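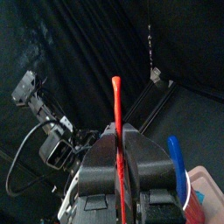
Wrist camera view, stick held in the gripper, red cup and tray to the right.

Two-Arm Tabletop Handling: Gallery
Vutuvia project, Mogensen lab
Posted Fri 23 June

This page collects pictures from our work on learning two-arm handling from a small number of demonstrations. The question was how far a policy can get when it is trained on 30 demonstrations per task instead of 100, if every demonstration is recorded from the wrist cameras and a fixed camera at the same time. The paper draft is with Nanna Hjaltadóttir for comments and will be linked from the project page when it is ready.

The stick tasks were the hardest of the set. A long thin object hides very little from the wrist camera, so the view is good, but a small error in the grasp angle becomes a large error at the far end. Marek Hudec labeled the grasp angle by hand for all 202 trials in the test set. Policies that used only the fixed camera failed mostly at the grasp. Policies that used the wrist view as well failed later, usually while placing.

Curtains are kept closed for every recording. Grímur Sveinbjörnsson tested open curtains in October and the results changed enough between morning and afternoon that we dropped those runs from the comparison.

The toy kitchen tasks use both arms over a crowded table. Each arm gets its own action stream, and the only thing they share is the fixed view and a common clock. We tried a single joint action stream first. It trained faster, but one arm tended to wait for the other even when it had no reason to.

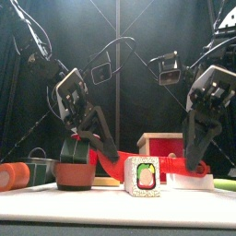
Waiting was easy to measure. We logged the time each arm stood still while its next target was clear, and compared the two versions on the same layouts. Separate streams cut the idle time on most of them. They also gave us more near misses in the middle of the table, where both arms can reach, and the safety stop was triggered more often there.

Layouts were changed after every 10 trials. Bjarke Bergmann wrote the script that picks the objects and their starting places, and the same random seeds were used for all policies. Objects are mostly toys because they are light and cheap to replace, and they survive being dropped.

Still open: tasks where one arm has to hold something steady for the other. The 30-demonstration policies do poorly on these and we don't yet know how much more data they need. Skarphéðinn Þorgeirsson is collecting the larger set now.

Layout files and seeds are available on request from the Vutuvia project address.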